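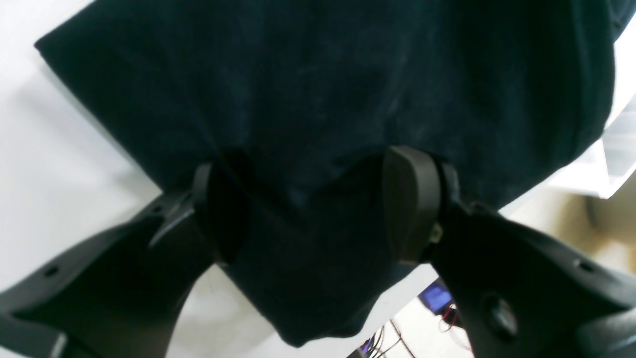
Where Do Our Old Clothes Go? A Term Project on Donated Clothing in Our Town

By Jocelyn Soriano and Volodymyr Kravchuk

Introduction

The idea for this project started in Jocelyn's grandmother's hallway, where three bags of clothes had been sitting since winter waiting for someone to take them "to the donation place." When we asked which place, she didn't know, and neither did anyone else in the family. We both wear a lot of secondhand clothing, and it seemed a little embarrassing that we had never wondered how a sweater gets from a hallway to a rack with a price tag on it.

So our question was a simple one: what happens to a piece of clothing after it is given away in our town, and how much of it ends up being worn by somebody else?

What we did

We spent 11 afternoons at the Skasum thrift store, which kindly let us sit in the back with the sorters as long as we made ourselves useful. We kept a tally sheet of every item that came across one table and where it was sent. We also interviewed Mrs. Zerouali, who has run the sorting room for ten years and who answered far more questions than we had written down. (She also fed us almond cookies, for which we are still grateful.)

What we found

Over the whole project we tallied 1,868 items. A little under half went out to the shop floor. The next largest group was baled and sold to Drikus, a textile dealer that sorts it again and ships a good part of it overseas. The rest was cut up for wiping rags or thrown away, mostly because of mildew or paint.

The sorters are quick. They check the collar, the cuffs and the underarms first, then turn the piece over and look at the hem. Plain cotton things in dark colors were harder to judge than we expected — fading doesn't show well under the back room lights, so Mrs. Zerouali carries them over to the window. T-shirts were by far the most common item, and also the most likely to end up as rags. Coats almost always made it to the floor, even in July.

Problems with our method

Our table got more adult clothing than the others, so children's items are probably undercounted. We also changed our categories after the first week, when we realized "worn out" meant something different to each of us, and we had to leave out those early sheets.

What we would do next

We would like to follow one bale past the loading dock. We wrote to Drikus and are waiting to hear back. Volodymyr also wants to compare Skasum with Jeltetti, the smaller shop across the river, where everything is sold by weight. Jocelyn's grandmother's bags have been dropped off at Skasum, and she has already started a fourth.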